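Soft-object handling, Dromby set

Gerkwood recorded 177 two-arm episodes with a pink pillow in a furnished room with a tiled floor. 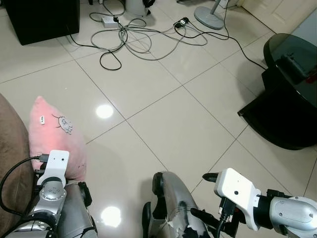 Each episode is logged at full joint rate. Laine Baranauskienė sets the start poses.

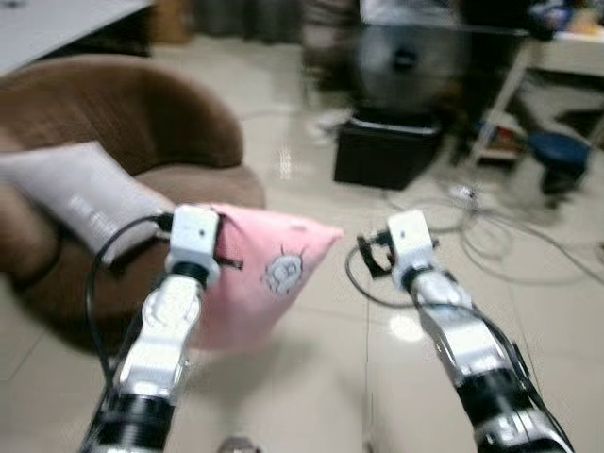
Gerkwood, Sun 9 August. Pillow near the left arm, armchair behind it.
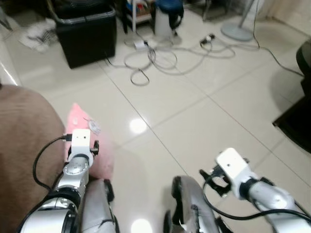

Labels are added per arm, then checked by Brian Athumani. 22 episodes are held out for testing.

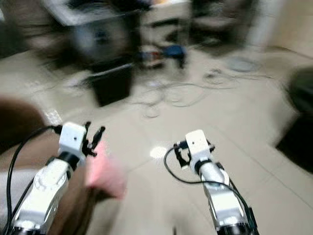 Gerkwood, August. Both arms forward, cables on the floor ahead.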